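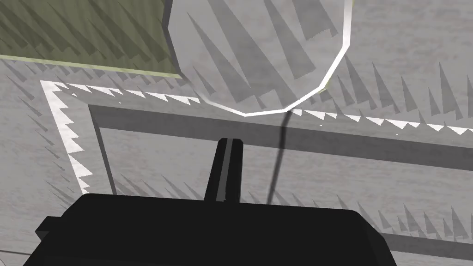 Kitchen robot maker says its machine is nearly ready. Its own trial suggests otherwise

June 23, 2026

A machine that is meant to clear trays and stack plates in works canteens managed the full job without help in 143 out of 760 tries, according to figures put out by its maker, Hener. The rest ended with a person stepping in, a plate left where it was, or the arm stopping and waiting to be told what to do.

Hener, which rents two floors of the old Oprea mill in Tastadport, has been calling the machine "close to shop-ready" since last August. It used the same words again this week, at a showing for canteen owners and care home managers. Those who went along were shown a good deal of work on screen, in a computer-made practice world, and rather less of it in a kitchen.

The company says the practice world is where most of the learning gets done. The arm can try to pick up the same plate all night long, and breakages cost nothing. Faraji Temba, who leads the software side, told the room that the success rate on screen was "far and away better" than the kitchen figure, though he did not give it. Asked twice, he said it depended on the task.

It is a fair answer, and also a convenient one. Lifting one plate off a bare counter is a task. So is dealing with a tray that has a bowl stuck to a saucer, a wet napkin, half a bread roll and somebody's glasses on it. Canteen staff do the second sort, several hundred times a shift, while talking.

The 760 tries took place over five weeks in the staff canteen at Dalidel, a firm that packs bathroom fittings on the edge of town. Each try began with one used tray set down in front of the arm. It had to take off the plate, the cup and the cutlery, put each in the right rack and slide the empty tray on to a pile. A try counted as done only if all of that happened and nothing was dropped.

Ileana Gavrilă has run the Dalidel canteen for eleven years and was in the kitchen for most of the trial. She said the arm was good with cups and poor with almost everything flat.

"Forks, it pushes them about," she said. "A plate on a tray, it goes down next to it and sort of feels for the edge and then it comes up with nothing. Then it does it again. I have a girl who started on the Monday shift and she was quicker by lunch."

She was careful to add that she had nothing against it. The arm was quiet, it was polite in the sense of never getting in anyone's way, and she would gladly hand over the racks on a hot afternoon. "But I would want to leave the room and come back and find it done. I couldn't leave the room."

Clear glass plates and dishes gave the most trouble, the Hener report says. The cameras often read straight through them to whatever lay beneath, and the arm then reached for the wrong height. The company's answer is more practice on screen, with see-through items added to the mix and the light changed from one run to the next. Whether that carries over to real glass with gravy on it remains to be shown. The report has no figures on it.

Then there is speed. On the tries that went well, one tray took 80 seconds. A person in the same kitchen, timed by Hener's own staff, needed nine. The report puts the two numbers on different pages.

Vasanthi Poojary, who advises small caterers on buying equipment and was at the showing, said she had sat through talks like it before. Dishwashers, bread slicers and potato peelers earned their place in kitchens, she said, by doing one dull thing every time. "This wants to do six things some of the time. I can't put that on a rota. If it fails at half past twelve I still need the person I was told I wouldn't need."

She also asked what a machine would cost. Hener has not set a price and said only that it would be offered for rent by the month, with a support worker on call. It would not say whether the support worker would be able to steer the arm from afar, or how often that had been done during the trial. The report speaks of tries "without help on site", wording that leaves a fair bit of room.

Not everyone left unimpressed. Safta Pană manages a care home with 190 residents and has had two kitchen posts open since the winter. She said even a slow arm could be of use overnight, when trays can sit and there is no queue. She has put her name down for the next round of trials, on the condition that it costs the home nothing and that the machine is kept out of the corridors.

Tincuța Pîrvu, who speaks for canteen workers in the district, said her members were not losing sleep over it – or not yet. What worried her more was managers holding back on hiring because they had been told a machine was on the way. She said she knew of one kitchen where a post had been left empty for that reason, but would not name it.

Hener says a second trial will begin in August, again at Dalidel, with a new set of fingers for the arm and a wider range of dishes. Temba said he expected the full-job figure to "more than double". If it does, the arm will still be leaving more trays unfinished than finished.

The company has agreed to publish the results from the second round, including the time taken per tray. It has not yet agreed to say how many of the tries were helped along from another room.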